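Protokoll der Frühjahrsversammlung, Kajak- und Surfgemeinschaft Festano
Datum: 16. April
Ort: Clubraum am Bootssteg, Dornach

1. Begrüßung und letztes Protokoll
Der Raum war voll, die Stimmung prächtig! Das Protokoll vom Dezember wird ohne Änderung genehmigt.

2. Sommerfahrt nach Quintana
Die Fahrt findet statt — und zwar mit allen drei Unterkünften, die wir uns gewünscht hatten. Der Preis pro Person beträgt 570 Euro inklusive Brettmiete und Frühstück. Für Anfänger gibt es vormittags einen eigenen Kurs in der flachen Bucht, die Fortgeschrittenen fahren weiter zum Riff. Riesige Vorfreude! Anmeldungen bitte über die Liste im Clubraum.

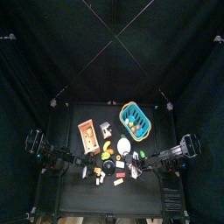 Schwarzer Tisch mit Roboterarm und weißem Kärtchen

3. Tagestour Tronden
Sechs Plätze sind noch frei. Wer die Strecke vom letzten Jahr kennt, weiß, wie schön der Abschnitt hinter dem Wehr ist (Badepause eingeplant!). Neoprenanzüge werden gestellt, Schuhe bringt jeder selbst mit.

4. Kasse
Aus dem Flohmarkt kamen 497 Euro zusammen, großartig. Beschluss: Das Geld geht in neue Paddel und zwei Trockensäcke. Einstimmig angenommen.

5. Verschiedenes
Der Schlüssel zum Bootshaus hängt ab sofort wieder am alten Haken. Rezepte für das Grillbuffet nimmt das Fahrtenteam gern entgegen — auch vegetarische!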